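I have been at this big white table since lunch and I've decided that makes me qualified to post about tables. Thread!

1/ Background: Brock Morin and I share the long room at Miltport, and the white table is the one thing in it that everybody uses. Whatever doesn't have a home lands there. Mugs, parcels, chargers, somebody's scarf back in December.

2/ Vimala Iyer wants to use it for a proper sit-down tea with people from the Vastska office, so it has to look decent by 4 pm. I said I'd do it. I said this very confidently!!

3/ First lesson: shiny stuff on a white top is a menace. Everything bounces off it. Red, pink, yellow, teal, you get the whole room back in one lump and you can't tell if you're looking at a smudge or a reflection. I gave up judging by eye and just wipe everything twice now. 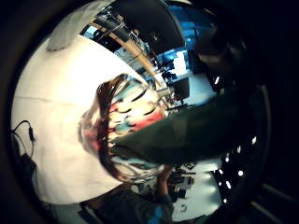

Shiny thing vs. white table. So many colors in there!

4/ Cloth question, because I know I'll get asked: an old cotton T-shirt, cut up. I've bought the fancy ones (203 of them in a bulk pack, don't ask, I split it with Riet Van Beek and we're both still finding them in drawers) and the T-shirt still wins for me.

5/ Second lesson is to work from the far side toward yourself. I always start with the bit right in front of me and then drag my sleeve through it reaching for the back. Every single time.

6/ The flowers stay, I will fight people on this. Pink and white, over on the left, and they make that whole end of the room feel like someone lives there. Same with the glass vase with the red in it. Raffaele Marchetti thinks a table should be bare. Raffaele is welcome to his own table.

7/ Stuff currently without a home: the tall silver bottle, the bright green cup (on its side, naturally), one little yellow object, a white package. I'm giving each of them until 3 and then they go on the shelf by the door. 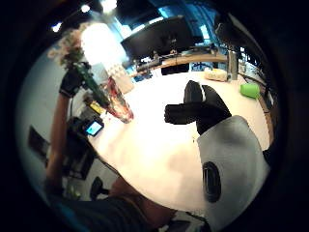 8/ WHAT I'D DO DIFFERENTLY
Cables first. I left the ones down the right side for last and now I have to crawl around the end of the table to get at them. Also I'd have put the black thing with the straps somewhere else entirely, it makes the left side look busy however nice the top is.

9/ Vimala has budgeted 80 for cake and wants my opinion on lemon or almond. Lemon, obviously, but tell me if I'm wrong, replies are open.

10/ OK, kettle's on and I still have the cables to do. Will report back on the cake.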